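Keeping a Shared Workroom in Order: A Conversation with Eirini Galanis

The Endholm building has housed shared workrooms for small firms and independent makers for many years. Its largest room, on the second floor, was reorganized last winter under the direction of Eirini Galanis, who manages facilities for the building. The members' bulletin met with her to discuss how the room is arranged, what has changed for those who use it, and what remains to be done.

Ms. Galanis came to Endholm from Varkia, a furniture distributor, where she was responsible for the sample store. She describes the two positions as closely related. "At Varkia I had a store full of things that everyone borrowed and few people put back where they belonged," she said. "A workroom has the same difficulty, and the people are usually in more of a hurry."

The room is used by members of the building at different hours, the earliest arriving at 7 in the morning. Before the reorganization, each table had its own collection of tools, cables, tape, and scrap material. Members tended to regard the nearest supply as their own, and items were bought a second and third time when the first could not be found.

"We took everything out in December," Ms. Galanis said. "It filled the corridor. There were some 300 separate items that had no label and no known owner. We kept them for 60 days, wrote to every member twice, and gave away what was left."

Among the items that remained unclaimed were 47 power adapters, most of them without the equipment they had been supplied with. Ms. Galanis asked that this figure be printed. Members are now required to write their name and room number on any adapter left in the building overnight.

The cabinets were the next matter to be settled. The building had received a proposal from Economou, a joinery firm, for a full wall of fitted storage. The proposal was declined on grounds of cost, and the existing cabinets were repaired and painted. Ms. Galanis said that she had no regrets about the decision, although she would have preferred deeper shelves.

"The cabinets are sound. The hinges were the problem, and hinges can be replaced in an afternoon," she said. "What we did need was a rule about what goes inside them. Closed storage is for shared tools and for anything heavy. Open shelves are for small items that people are using that week. When the week is over, the shelf should be cleared."

She acknowledged that this last provision is not always observed. Small parts accumulate on the open shelves, and members returning to a project after an absence sometimes find their materials mixed with those of others. A supply of shallow trays was purchased from Rulten in the spring, and members may take up to 2 each. The trays are to be labeled on the short side, facing out.

Asked which part of the work had taken the longest, Ms. Galanis spoke first of the cables. Under the previous arrangement, extension cords crossed the floor between tables, and one member had fallen. Fixed outlets have since been added along two walls, and no cord may now be run across a walkway without being covered.

"I do not object to a cable that is in use," she said. "A person working at a table needs some slack and should have it. I object to the cable that was left on the floor yesterday by someone who has gone home."

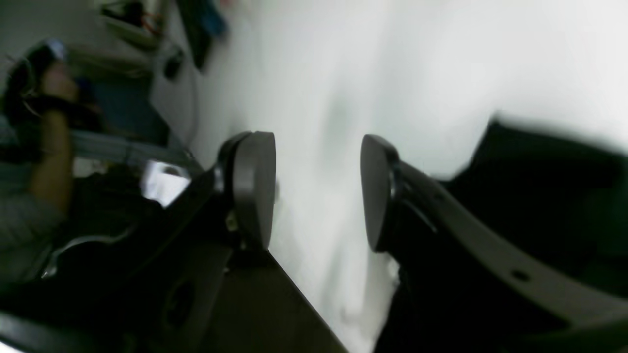 Light-colored surfaces have been another subject of discussion among members. Several had asked for darker finishes, which they considered easier to maintain. Ms. Galanis takes the opposite view. "A white surface shows every mark, and I consider that useful," she said. "If it is smudged, somebody will wipe it. On a dark one the same dirt stays for a month." Cloths and a mild cleaner are kept in the cabinet nearest the door, and she asks that solvents not be used on any painted surface.

Not every measure introduced over the winter has been retained. A sign-out sheet for shared tools was withdrawn after six weeks. According to Ms. Galanis, members signed for items conscientiously and then neglected to sign them back in, with the result that the sheet showed nearly every tool as missing. Each tool now has a marked place in the cabinet, and an empty place is noted during the evening check.

The evening check takes place at 8:30. It is carried out by the last member to leave, who looks over the tables, the shelves, and the floor, and switches off the outlets on the window side. Ms. Galanis reads the check book each morning and follows up on anything written there. She noted that the entries had become shorter since the spring, and that she was not yet certain whether this reflected a tidier room or less patient members.

Two further changes are under consideration. The first is a separate area for packing and unpacking deliveries, so that boxes are no longer opened on the worktables. The second is a review of lighting at the rear of the room, where members have reported difficulty with fine work after dark. Neither has been approved, and both depend on next year's budget.

Ms. Galanis invited members to bring suggestions to her office on the ground floor, preferably in writing. Unlabeled adapters may also be collected there until the end of the month.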